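Soltico opens simulated household set for mobile two-armed robots

Friday, October 31, 2025

Soltico has released the first part of Evero, a collection of simulated household runs meant for training control policies on mobile robots with two arms. The release holds 133 task types recorded in 40 furnished interiors. A second part is planned for January.

Each run pairs the robot's own camera view with joint positions, base velocity and gripper state, all logged against a single clock. A written instruction is stored with every run. Operators steer the simulated robot from a desk, and a run is kept only if a scripted check on the final state of the room is met. Failed runs are stored separately and carry a label for the step at which the check was missed.

Driving between rooms makes up a large share of the first part. Earlier sets from the company began with the robot already parked at a table or worktop, and policies trained on them did poorly when the base had to move first. In Evero, passages, doors and thresholds are treated as part of the task, and the arms stay under control while the base is moving.
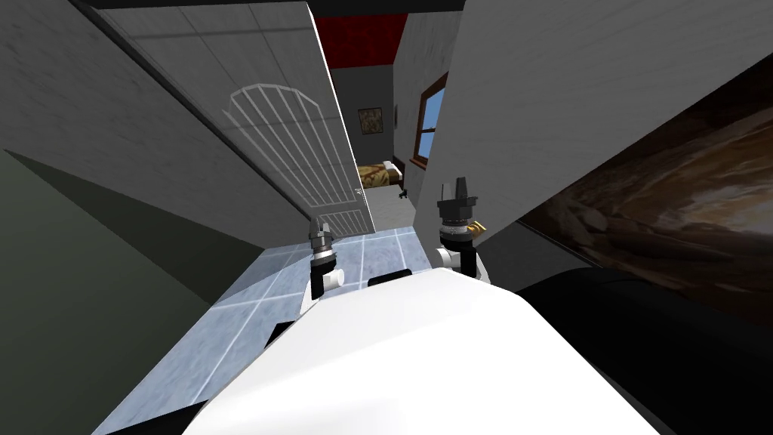

Simulated view from an Evero interior, with both grippers raised and a bedroom beyond the open door.

Surface textures, wall pictures and lighting are varied between runs, while the floor plan of each interior is held fixed. According to the release notes, this lets users test whether a policy depends on room layout or on surface appearance. Six interiors are held back for testing and do not appear in the training files.

The interiors were modelled by Quách, a studio based in Celtport, which also set the collision shapes for doors and handles. Door hinges have friction and a stop angle, and both values are listed in the scene file.

Of the 133 task types, 131 can be replayed in full from the logged commands. The other two involve cloth and may drift on replay, so the recorded states should be used for those instead. Files are split by interior and can be downloaded separately.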